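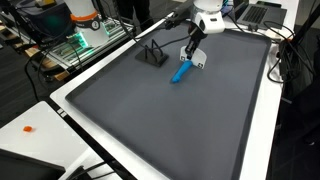
3. MATERIALS AND METHODS

3.1 Study sites and households

Figure 1. Dark grey tray with raised rim on a white table, blue object on the tray surface.

Households were recruited in two towns, Hodton and Zullmont, both on reticulated supply from the same reservoir but with quite different kerbside histories. Hodton has had a separate food organics bin for several years. Zullmont hasn't, food scraps go in the general rubbish unless the household composts at home or keeps chooks. Letterbox drop first, then a follow-up card. Response was better in Zullmont than we'd budgeted for, so the final sample leans that way.

Eligible households had to prepare a cooked evening meal at home on most nights and be willing to hand over their kitchen scraps unsorted. Share houses were eligible. Units with a communal bin room were eligible too provided the household could keep its own caddy inside the flat. Exclusions: anyone running food premises from home, anyone moving out before the end of winter, and households already enrolled in the council's own audit (overlap would have meant double handling and, we suspected, better behaviour than usual).

Each household was classed by size, by tenure and by whether a child under school age lived there. We did not ask for income. The earlier pilot had asked, and a fair few people stopped answering at that point in the form.

3.2 Collection rounds

There were 4 collection rounds, one per season, with 2 caddies supplied to each household per round: one for avoidable scraps and one for everything else, with no instruction sheet beyond a short card on the lid. The card is reproduced in Appendix B. Wording mattered more than expected. In the pilot the card said "edible", and people argued with it (potato peel, broccoli stalk, the green part of a leek). The revised card said "food you or someone else might have eaten" and the queries dropped off.

Caddies were lined with compostable bags from Vemard. Bags were changed for a heavier grade ahead of the summer round, the original ones having split in the heat. We treat the bag as part of the tare, and both grades were weighed in batches before issue.

Collection was between 6 am and 9 am. Fruit was the main reason for the early start; stone fruit in December will ferment in a closed caddy by lunchtime, and mass loss through liquid is then hard to correct for. Drivers noted the state of the lid, any leakage, and whether the caddy had been left in sun. No caddy was refused for contamination. Contaminants were removed at sorting and weighed as their own fraction.

3.3 Sorting and weighing

Sorting took place on the morning of collection wherever possible. Material held over went into the cool room at 4 degrees and was sorted the next morning; held-over samples are flagged in the dataset and the sensitivity check in Section 4.5 drops them entirely.

Each caddy was tipped and spread in a shallow layer, then split into categories: fresh vegetable, fresh fruit, bread and bakery, dairy and egg, meat and fish, cooked mixed dishes, drinks residue, unavoidable (shells, bones, pits, tea leaves, coffee grounds), packaging, and other. Cooked mixed dishes were not pulled apart. A cup of leftover curry is one item in our scheme, not rice plus sauce plus chicken. This departs from some earlier audits and makes our vegetable figures lower than theirs for the same real behaviour, see discussion.

Weights were taken on bench scales to the nearest gram, zeroed between samples. Anything under two grams was pooled with the nearest matching category. Liquids were decanted and weighed with the container, then the container weighed alone.

In all, 1,692 caddy samples were sorted and retained. Samples were dropped where the household label was missing or unreadable, or where the household later told us that someone outside the home had used the caddy. A party accounted for one cluster of these.

3.4 Coding agreement

Sorters worked in pairs during training and singly afterwards. A random subset of samples in every round was re-sorted blind by a second person before disposal. Agreement was high for bread, meat and packaging and noticeably poorer for the boundary between fresh vegetable and unavoidable. The trouble was nearly all trimmings. Is the outer leaf of a cabbage avoidable? Our rule was yes if it was intact and sound, no if it was torn, slimy or insect damaged, but sorters differed on what counted as sound, and they differed more late in a session than early.

After the first round we rewrote the trimmings rule with photographs and re-coded the affected samples from the sorting notes. Where notes were too thin to re-code, the original code was kept and the sample flagged. We have not tried to model sorter fatigue directly. Session order is in the data file for anyone who wants to.

3.5 Household diary

Alongside the caddies each household kept a short diary of shopping trips and meals. Paper, one page per day, tick boxes down the left and a space for notes on the right. An online version was offered through the Marchand survey platform and was taken up mainly by younger households. Completion was uneven. Shopping trips were recorded fairly faithfully, takeaway much less so, and school lunches hardly at all untill we added a separate box for them in the autumn round.

Diaries were not used to estimate waste mass. They were used only to attach context to the weighed samples: whether a big shop had happened in the days before, whether guests had been over, whether the household had been away. Notes were coded by theme. The recurring ones were plans changing at short notice, food forgotten at the back of the fridge, children not finishing meals, and buying a larger pack for the price. A smaller group of notes concerned date labels, mostly yoghurt and bagged salad.

3.6 Analysis

Daily mass per household was log transformed after adding a small constant, as zero days were common in one-person homes. We fitted mixed models with household as a random intercept and season, town, household size and presence of a young child as fixed effects. Town by season was included as an interaction from the start, the two towns having different bin arrangements and therefore, possibly, different seasonal habits with garden material and scraps.

Models were fitted separately for total avoidable mass and for the bread, fresh fruit and cooked mixed categories. The remaining categories were too sparse at household level and are reported as descriptive totals only. Intervals are at 95 per cent throughout. We did not adjust for multiple comparisons across categories, the category models being exploratory, and readers should weigh the smaller effects accordingly.

Missing caddies were treated as missing and not as zero. This matters. A household that did not put its caddy out may have wasted nothing, or may have been at the beach for the week, and the diary resolved only part of the ambiguity. A second set of models treats diary-confirmed absence as a structural zero; estimates for town and season barely shift, but the household size effect gets a bit smaller. Both sets of coefficents are given in Table 5.

3.7 Consent and feedback to households

Participants gave written consent for sorting and for storage of weights against a household code. Personal papers, medicine packets and similar found in caddies were set aside unread and disposed of securely. At the end of the winter round each household recieved its own totals by category, with the town median alongside, and could withdraw its data up to that point.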